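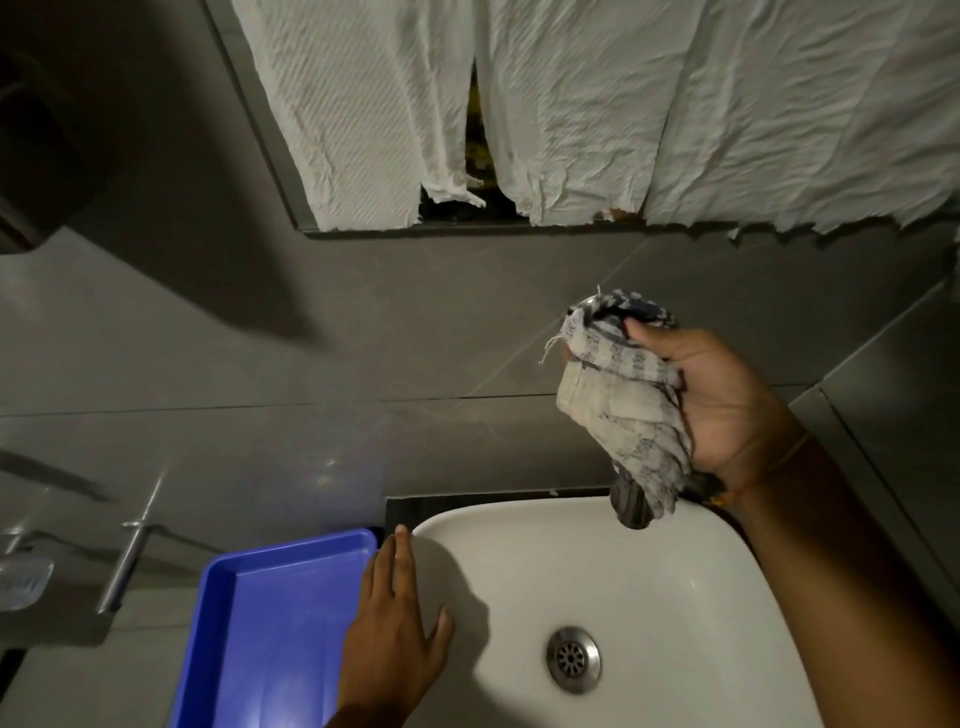 Una mano se apoya en el borde del lavabo mientras la otra sostiene un paño sobre la pila, durante una tarea doméstica de limpieza.

Aprender de las manos: un método para enseñar tareas domésticas a los robots a partir de vídeo en primera persona

Limpiar un lavabo figura entre las labores que cualquier adulto realiza sin pensar y que la robótica lleva décadas aplazando. Un brazo industrial coloca una pieza metálica con una precisión de centésimas de milímetro, pero un paño cambia de forma cada vez que se lo toca, y esa diferencia ha mantenido a los robots manipuladores lejos de los cuartos de baño, las cocinas y los lavaderos.

El Instituto Prola de Robótica Aplicada presentó en enero los resultados del proyecto Drelano, una línea de trabajo dedicada a la manipulación de tejidos en entornos domésticos. Su propuesta parte de una idea conocida en el campo, el aprendizaje por demostración, y la modifica en un punto concreto: las demostraciones proceden de personas que realizan sus tareas habituales en viviendas corrientes, grabadas desde la altura de los ojos, sin que intervenga robot alguno en esa primera fase.

El coste de las demostraciones

En el procedimiento más extendido, un operador guía a distancia los brazos del robot y el sistema registra cada movimiento. Los datos obtenidos son directamente aprovechables, ya que corresponden al mismo cuerpo que habrá de ejecutarlos después. El inconveniente es el ritmo. Teleoperar un robot para escurrir una bayeta exige entrenamiento, el operador carece de tacto y buena parte de los intentos se descartan.

Una persona que trabaja con sus propias manos no encuentra esas dificultades. Ajusta la fuerza, cambia el agarre a mitad del gesto y utiliza la mano libre como apoyo, un recurso que los conjuntos de datos teleoperados apenas recogen. El vídeo en primera persona conserva todo ello, aunque plantea otro problema: la mano humana y la pinza mecánica son muy distintas, y la traducción entre ambas ha sido tradicionalmente el punto débil de esta vía.

Una representación centrada en el contacto

La solución del equipo de Prola consiste en renunciar a copiar la postura de los dedos. El modelo, denominado Antoniuk, reconstruye en cada instante las regiones donde la mano toca un objeto o una superficie y la orientación general de la muñeca. Con esos elementos compone una secuencia de contactos que puede ejecutarse con efectores de geometría diversa. Los dedos, como tales, desaparecen de la descripción.

El tejido recibe un tratamiento aparte. Un paño arrugado en el puño oculta casi toda su superficie, y los métodos que intentan estimar su forma completa suelen fallar precisamente en el momento decisivo. Antoniuk estima solo tres magnitudes: la porción sujeta, la porción que cuelga y la distancia entre esta última y la superficie más próxima. Según los ensayos preliminares, añadir una malla detallada del tejido encarecía el cálculo sin mejorar de forma apreciable la ejecución.

La segunda mano merece una mención especial. En las versiones iniciales, el sistema la trataba como ruido cuando no sujetaba nada. La revisión de las grabaciones llevó a los investigadores a corregir ese criterio: una mano que descansa en el borde de la pila estabiliza el cuerpo y fija una referencia para la otra. Al incorporar esos apoyos como contactos de pleno derecho, los movimientos generados para el robot bimanual ganaron estabilidad, sobre todo en los gestos de torsión.

Viviendas reales, condiciones desiguales

Las grabaciones se realizaron en 71 viviendas, sin preparación previa de las estancias. El protocolo pedía a los participantes que mantuvieran sus costumbres, incluidos el orden de los pasos y los utensilios empleados. La consecuencia es un material heterogéneo, con luz escasa, espejos parcialmente tapados, azulejos oscuros que devuelven reflejos y lozas blancas cuyo contorno se confunde con el del paño claro que se mueve delante.

El instituto considera que esa irregularidad forma parte del valor del conjunto. Un modelo entrenado en laboratorio tiende a apoyarse en regularidades que ninguna casa reproduce - la misma encimera, la misma altura de cámara, la misma iluminación cenital - y pierde eficacia en cuanto cambian.

Resultados

La evaluación se llevó a cabo en la plataforma bimanual Parnia, equipada con pinzas de dos dedos, en baños que no habían intervenido en el entrenamiento. La prueba comprendía 4 tareas: recoger un paño del borde de la pila, escurrirlo, repasar la superficie interior y depositarlo en una bandeja. El sistema completó correctamente el 92 por ciento de los intentos de recogida. En el escurrido, la tarea más exigente, bastaron unos 19 minutos de demostraciones teleoperadas, añadidos al vídeo humano, para obtener un comportamiento estable con paños de distinto grosor.

Los autores del informe piden cautela en la interpretación de estas cifras. El robot trabaja todavía a una velocidad muy inferior a la de una persona y la presencia de flecos o hilos sueltos provoca enganches que el modelo no sabe anticipar. Tampoco se ha resuelto la medición de la humedad: el vídeo informa mal sobre el agua retenida en un tejido y las pinzas de Parnia carecen de sensores adecuados para estimarla.

Próximas etapas

La siguiente fase de Drelano incorporará sensores de fuerza en las muñecas del robot y ampliará el repertorio a prendas de mayor tamaño, como toallas y fundas. El instituto estudia asimismo la publicación de una parte de las grabaciones, sujeta al consentimiento expreso de los participantes y a la eliminación de cualquier elemento que permita identificar un domicilio. El código de la representación de contactos se pondrá a disposición de otros grupos de investigación una vez concluida la revisión interna de la documentación técnica.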